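4.2 Folding on a soft surface

Most of our early folding runs took place on the workbench at Stitholm, the shared workshop where Awuor Mfinanga and Birutė Strazds put the two arms together over the winter. A bench is kind to a robot. It is flat and hard, and a gripper can press down on it and slide under a hem. A bed gives way, the sheet wrinkles along with the shirt, and a finger that goes in too low comes up holding both. We were very keen to try it!

Figure 6 shows the build at a bed, with a black T-shirt laid flat on white sheets and one gripper on each side of it. We chose dark cloth on light bedding for the first bed runs so that the outline finder, Momum, would have a strong edge to work with. It still has to cope with creases in the sheet, and its favorite mistake is to read a deep crease as a sleeve.

The folding plan is the one from Section 3. Momum picks two grasp points on the shirt, the arms close on them together, and the planner checks the outline again before each new fold. For the bed we changed only the approach height and the closing force. The grippers now stop just above the cloth and come down in small steps until the wrist feels a push back. We set the limit on that push by hand, one Friday evening in January, with a bathroom scale and a lot of tea, and we have been delighted with how little it has needed changing.

Figure 6. The two-arm build reaching over a bed toward a black T-shirt laid flat on the sheets.
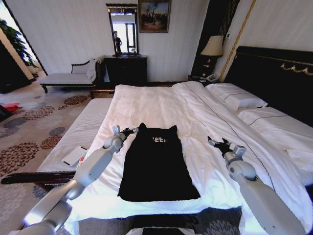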